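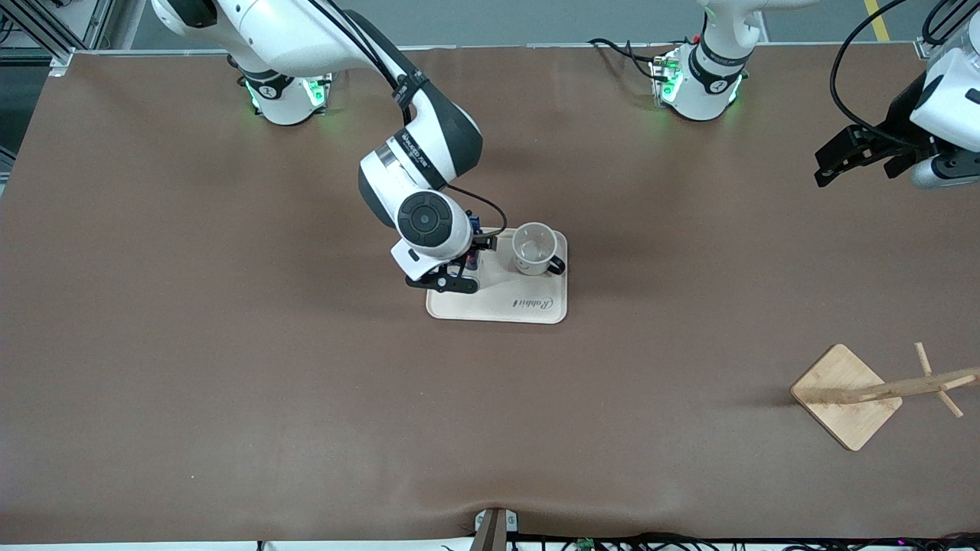
Slide 4: What the shop doesn't put on the sticker

Ask who here bought a laptop on looks. Wait. Raise own hand.

Tell the Koster story -- short version. Paid 2,000, felt clever, then found the memory was soldered in. Vivek still brings it up.

Read out the three model names from the handout. Same lid, same price, different screens. Let them groan.

Slide 5: Repairs

Laurinda's quote for a new hinge: 20 for the part, the rest for "opening the unit." Pause there.

Ask for the warranty terms in writing before paying. If the clerk sighs, keep asking.

Skip the battery slide if we're past the half hour. Jaime has the spare chargers, questions to him.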